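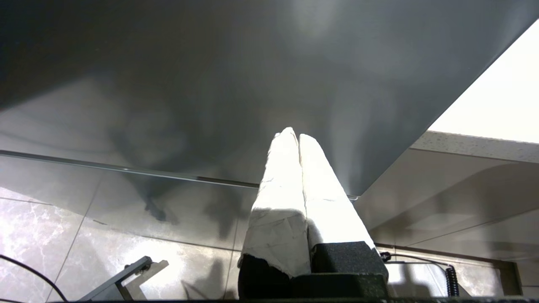 Our residents' association is revising the cleaning standard for the shared kitchens in a building of 194 units, and we would appreciate guidance on one point. The present contract with Beltell requires surfaces to be "free of visible marking" at each inspection. This wording has caused repeated disagreement, as the finish of a surface decides how much of a mark can be seen. Anything pale is judged harshly: on crumpled white wrapping such as this, faint grey smudges are plain to the eye, while the matte black beside it could carry the same amount of dirt and pass. Speckled countertops appear to fall somewhere between the two. The steel sinks are a separate difficulty. Water in Dritstead is hard, tested in March at 300 milligrams per liter, and marks return to the basins soon after they have been cleaned. The contractor's position is that mineral marks are not dirt. Several residents hold the opposite view and have asked for a deduction from the monthly payment.

We wish to know (a) whether there is accepted wording that separates mineral marks from soil, and (b) what routine treatment may reasonably be required for brushed steel without damage to the finish. The manager of the building has proposed a weekly application of Brito descaler, but the label does not state whether it is suitable for a brushed surface. The draft goes to residents in April.

Asked by Llinos Pugh

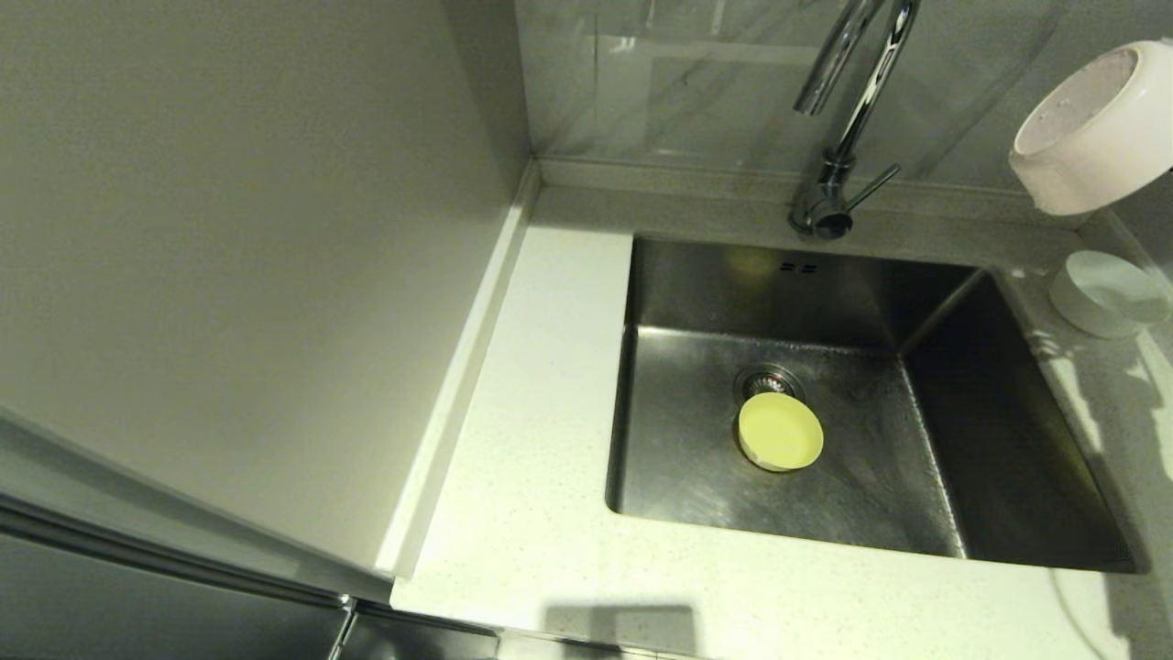

Efa Morris

The phrase "free of visible marking" should be removed altogether. It describes a result that depends on the lighting, the color of the surface and the eyesight of the inspector, and a contractor cannot price it. I would suggest replacing it with two separate clauses.

The first clause would deal with soil: grease, food residue, soap film and loose debris, to be removed at every visit. The test is simple. Wipe the surface with a clean damp white cloth. If the cloth picks up color or grease, the surface has not been cleaned. The same test may be applied to a dark surface and a pale one, which should settle your first complaint.

The second clause would deal with mineral deposits. These should be treated at a stated interval, and the contractor should be judged on whether the treatment was carried out and logged. At 300 milligrams per liter a basin will show water marks after ordinary use, and no daily routine will prevent this unless each user dries the sink.

For brushed steel, the following is generally sufficient:

Wash with dish soap and warm water, using a soft cloth.
Apply a mixture of equal parts white vinegar and water, and leave for no more than 20 minutes.
Rub along the grain of the steel, never across it.
Rinse fully, including the overflow slots and the strainer ring, and dry with a towel.

Do not permit steel wool or chlorine bleach. If the countertop is natural stone, vinegar must be kept off it. As to Brito, I have not used the product. Please obtain a written statement from the maker before naming it in a contract.

On the deduction, your members should be aware that a clause introduced in April cannot fairly be applied to work done in February.

trovness_tenant

We had the same argument in Trovness. Get a softener and be done with it.

harbor.fm

The previous reply is brief but not without merit. A softener does reduce scale in the kettles and faucets as well as the sinks. It is, however, a capital expense, and in a building of that size the association would need to confirm who owns the supply pipework before asking for quotations.

I would add one matter to the answer from Efa Morris. State the time of inspection in the contract. In the buildings under my supervision, kitchens are inspected at 8 in the morning, before general use. An inspection held after lunch measures the conduct of the residents as much as the work of the cleaner. The log sheet should be signed by both parties, with a copy kept in the kitchen concerned.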